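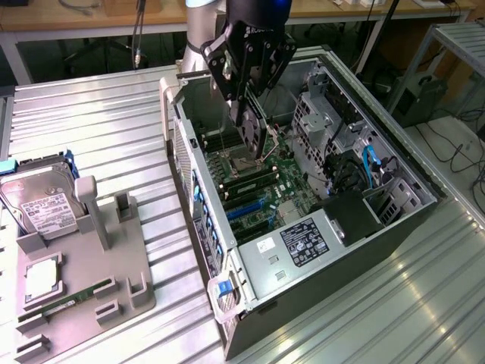
Ticket 2377 – Nightly backup job stops partway through
Status: Resolved
Opened by: Annick Turcotte, Grosside office
Assigned to: Gaurav Lodhi

Reported problem
The nightly backup from the Grosside file server to the Gilchrist storage share has failed seven nights in a row. The job starts on time, copies part of the accounts folder and stops with "destination not available." Daytime copies to the same share work fine. No changes on our side that I know of. – Annick

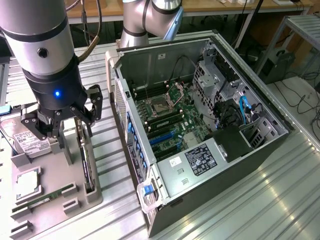
2 min read

First checks
The share has 651 GB free, so space is not the problem. The backup account can log in and write a test file. I ran the job by hand at lunch and it finished with no errors. Ran it again with the full accounts folder and got the same result.

The log shows the job stopping after 838 files on the last two nights. I copied the next file in the list by itself and it went through, so I don't think the file is bad.

Second round
Asked Annick to leave a ping to the storage box running overnight. Replies stopped a few minutes after the backup began and came back a little later. The switch log for the same period shows no link drop. The storage box log has a line reading "scheduled restart – network service."

That restart was set up in February as a workaround for the old Ernetti firmware. It should have been removed after the update. The backup used to run much earlier in the evening, so the two never met until the job was moved.

Annick confirmed she moved the start time last week so that late invoices would be included. She did not think of it as a change to the backup, only to the schedule.

Fix
Removed the scheduled restart from the storage box. Left the backup at its new time. Set the job to retry twice if the destination drops, with a five-minute wait.
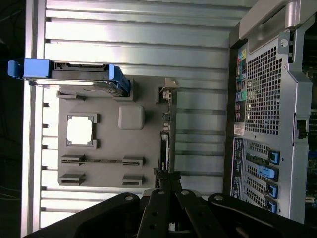

Also turned on email alerts for partial runs. The job was only sending mail on success, and a missing message is easy to overlook. Alerts now go to Annick and to the Skovuvine support mailbox.

Result
Backup completed last night with no retries. Restored two invoices and a spreadsheet to a test folder and all three opened. Annick agreed to close.

Closed 22 Aug 2024 – G. Lodhi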